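The Rack Stays Out

There are two kinds of household, and the dish rack is the border between them. In one, the rack lives under the sink and comes out for guests, which is backward, as guests never wash anything. In the other, the rack went onto the counter the day the lease was signed and has been holding the same mug ever since.

Estrella Gallegos belongs to the second kind and has stopped feeling bad about it. Her apartment has a dishwasher. The dishwasher has baking sheets in it.

"I was going to be a dishwasher person," she says. "I bought the tablets and everything."

The tablets are still under the sink, 69 of them, in a tub that once held more. Every plate she owns goes through the rack instead, and so does every argument she has with her husband, Kevin Ó Súilleabháin, who believes that bowls should go in last. Gallegos believes bowls should go in wherever there is room for a bowl. They have been married for five years and have settled it in the usual way, by each rearranging things when the other leaves the kitchen.

Bowls are the trouble in any rack. A plate wants a slot, and the slot was made for it. A bowl is too deep to stand and too wide to tuck, so it gets turned over and put on whatever flat stretch is left, where it takes up the space of 4 saucers and drips on the spoons. Glasses are meant to go upside down on the side rail. In most homes they lie down instead, like everyone else at nine in the evening.

Sadao Nagano sold kitchenware for most of his working life and now mostly complains about it. He keeps two racks at home, a steel one and a bamboo one, and speaks of the bamboo one the way people speak of a cousin in real estate. What he looks for is the spacing of the wires. "Too close and your thick plates won't go in," he says. "Too far and the thin ones lean over and gossip."

He is kinder about the dishes. A rack where everything matches makes him suspicious - it means either a wedding or a showroom. He likes to see the odd plate from a set that lost its friends, the cup that came from a relative's cupboard, the glass in a color no one would choose today.

Then there is the question of what goes underneath. The sensible answer is a tray. Gallegos uses cloth, and the more flowers on it the better. A tray has to be emptied, she points out, while a cloth can be thrown in the wash with the towels. Kevin says a cloth under a rack is a puddle with a pattern. He has been told he may buy a tray whenever he likes. That was in June.
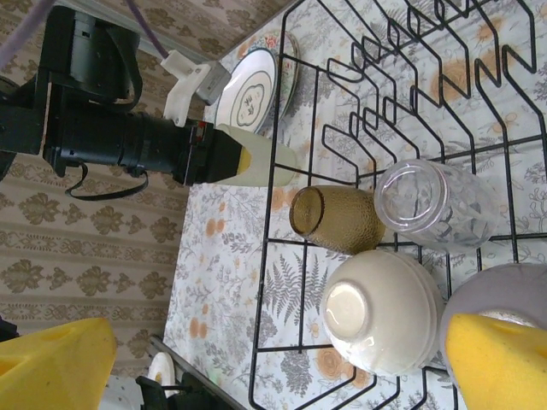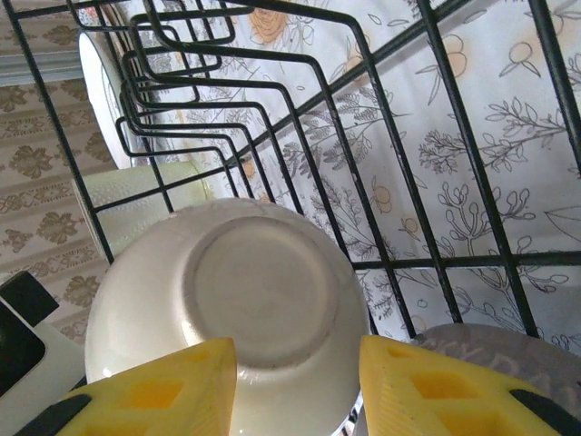
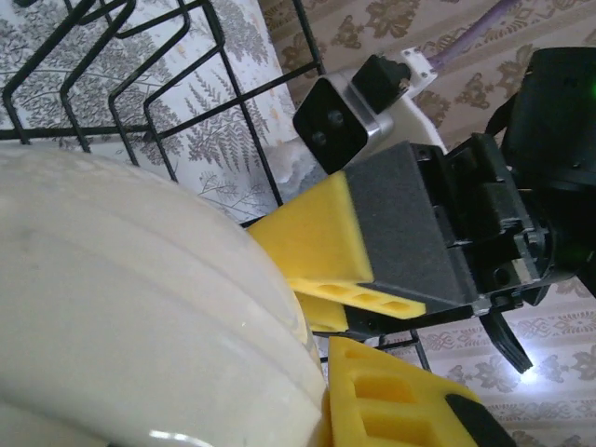 Black wire, a printed cloth and the bowl question, still open.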